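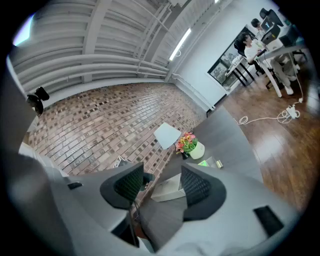 A potted plant in bloom on a gray tabletop.

The Last Winter of Brostden Station

By order of the Steston Energy Council, the generating station at Brostden was to cease operation on 28/12/2023. The order had been signed in July. It allowed no extension, and the Council had instructed its clerk to accept no further petitions on the matter.

The clerk accepted one anyway. It came from the district of Kindance, bore 864 signatures, and asked that the station be kept in reserve for one more winter. The clerk stamped it, entered it in the register, and placed it in the drawer reserved for papers that did not exist. 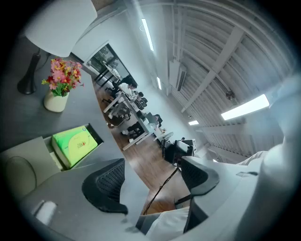

The Council met at noon in the upper room. The governing party held 12 seats of the 20 and had come to confirm the closure without debate. The clerk sat apart at a gray desk and kept the minutes. The member for Kindance rose on a point of order and asked whether any petition had been received since July. The chair replied that none could have been. The member then asked that the clerk be permitted to answer.

The rules were silent on this point. The clerk consulted them twice. In the streets below, 1,000 households were drawing their heat from the station under discussion, and the radiators of the upper room were drawing it as well.

"One petition has been received," the clerk said, and entered the statement in the minutes.

The chair called a recess. The members went down to the hall in two groups and spoke in low voices. When they returned, the drawer had been opened and the petition lay before the chair, with the stamp facing upward.

The chair read the first page, turned it over, and asked that the windows be closed.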